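Mpho Magagula
January, 7.40 pm

Right, marmalade people and sweet-making people, I need a thread's worth of your time. I've gone and started on orange things in January again and I've got opinions.

Background for anyone new. Every January the greengrocer on the Jorberg side of Trorbridge gets the bitter oranges in and I lose all sense and buy too many. Last year it was jars and jars of marmalade, and I'm still eating it. So this year I said no jars. This year is jellies, candied slices and anything else that's see-through and orange and can be eaten off a bit of paper.

First thing I've learnt: cut them thinner than you think. My first lot were proper doorsteps and the middles were still raw-tasting when the rind had gone like boot leather. Second lot I did so thin you could read the gas bill through them. Much better!

Second thing: don't rush the simmer. I know. Everyone says it. I had the ring on its lowest and I still kept lifting the lid to poke them, which my mum would have had something to say about. An hour and a bit of leaving them alone is what they want (I managed twenty minutes before the first poke).

Sugar. I used 729 grams in one pan because that's what was left in the bag and I couldn't be bothered to go out in the rain for more. Came out fine. If you're the sort who weighs to the gram, please don't write in.

Now the jellies. These are the ones I was nervous about. Juice, sugar, pectin, a squeeze of lemon, boil it like mad, pour it in a tin and walk away. The walking away is the hard bit. I turned one out far too early once and spent the evening scraping orange goo off the worktop with a fish slice.

What I do love is the colour when you get it right. Dark at the edges, paler in the middle, and it glows a bit if you've got something white behind it. I always look at mine against white now, it's the only way to tell whether it's cloudy or just thick.

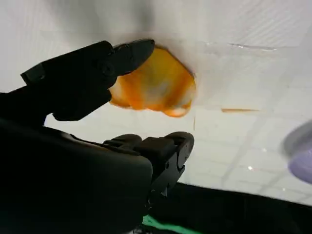 And another thing, the paper. Baking parchment, the decent stuff, not the thin greaseproof. I did one tray on greaseproof and ended up picking bits of it off every single slice with my fingernails, swearing quietly so as not to wake the baby next door.

A couple of you asked about drying. I leave mine out overnight on a rack in the spare room, door shut, radiator off. Nanayakkara from my old evening class swears by a very low oven, and hers do come out neater than mine, but I don't like having the oven on all that time. The bill was bad enough in December.

If they're still tacky in the morning, turn them over and give them till teatime. Don't roll them in sugar while they're tacky, it just melts in and you get a wet crust. Ask me how I know. I went through half a bag and had to start again.

Shapes! Don't fret about shapes. I've got a friend who cuts all hers into perfect little cubes with a ruler and they look like they came from a shop. Mine come out like something you'd find on a beach. They taste the same and I've never had a complaint, though I suppose people don't complain about free sweets.

Storing: tin with a lid, parchment between the layers, somewhere cool. Not the fridge, they go all weepy. They keep a few weeks if you hide them well. Mine are behind the lentils.

Oh, and save the syrup from the slices! Strain it into a clean bottle and have it on porridge or in a hot drink with a bit of ginger. I had some in fizzy water this afternoon and felt very grand.

Someone in the replies wants to know if you can do it with ordinary oranges. Yes, but they're sweeter, so put in more lemon than you'd expect or it's a bit flat. Blood oranges are lovely too if you can get them at a sane price, which I can't.

Tomorrow I'm trying grapefruit. I've got seven of them in the bowl and a fresh bag of sugar, and I'll put the results up on here once the washing-up's done.

More from Mpho Magagula
Is my jam thermometer lying to me?
Three soups from one sad cabbage
The Trorbridge bake sale, what sold and what came home again
Lemon curd without the lumps
Clearing out the spice drawer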